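Tane Tautahi
Fastener notes for printed parts, as a thread. I've been rebuilding the clamp blocks for our bench fixtures at Okeke and the same 5 questions keep coming up from people reusing the files.

1/
Material first. White block, orange ribbed insert. The color split is only for assembly order - white is structure, orange is wear part. Swap the orange when the ribs get rounded over.

2/
Holes. I model the clearance hole and a flat-bottomed counterbore, then print with the counterbore facing up. Face down you get sag on the seat and the head sits crooked. If you must print it face down, put a single sacrificial layer across the bore and cut it out with a knife.

3/
Driver. Any small electric one will do if the clutch goes low enough. Start on the lowest setting and come up one click at a time. Most people start in the middle and strip the first hole.

4/
Keep the bit square to the top face and let the tool turn at low speed. If the bit wanders in the head, stop and reseat it. Short bits are easier to hold in line than long ones.

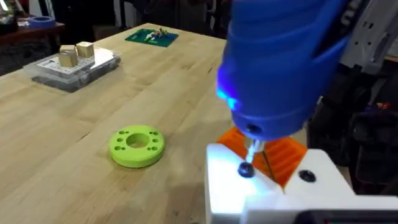
5/
Sequence. With two screws side by side, run both down until the heads just touch, then finish them alternately. Taking one all the way home first can tip the block and bind the second. A head is done when it's flush. Another quarter turn gains you nothing in plastic.

6/
Henok Mersha asked about threadlocker. Not on these. Some types attack the plastic and the crack shows up weeks later, usually at a layer line. If a screw backs out, use a heat-set insert.

7/
Re-use. Turn the screw backward by hand until you feel it drop into the old thread, then go forward. Do this every time, including when you're in a hurry. Cross-cutting a second thread into a printed hole leaves it with very little grip.

8/
My oldest block has had its insert changed 2 times and the original holes still hold. The log for that fixture is at 107 open-and-close cycles. The block that failed early was one I drove at full speed.

9/
Revised files go up in September. Only change is a deeper counterbore - the fit of the orange part stays the same, so existing inserts carry over.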